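Okay, lentil soup people, gather round. I've made the same pot three times this month and I finally like it!

Red lentils, one big onion, two carrots, a tin of tomatoes and way more cumin than you think. Enda Ní Chonaill got me onto finishing it with lemon and I'm never going back.

Don't salt until the end if your stock's from a cube (ask me how I know, ugh).

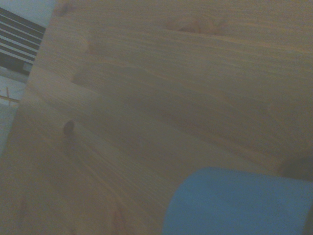 Onions next, and please give them the full 14 minutes on low. You want them soft and properly golden, somewhere near the amber streaks in that wood, and nowhere close to the colour of the dark little knot. If they're heading that way, splash in some water and turn it down.

Cumin goes in for the last minute, then everything else, lid on, 28 minutes. Stir now and then or it'll catch on the bottom.

Freezes beautifully, by the way. I do it in old yoghurt tubs and have one for lunch with toast and heaps of butter.

Might try it with coconut milk next, has anyone done that?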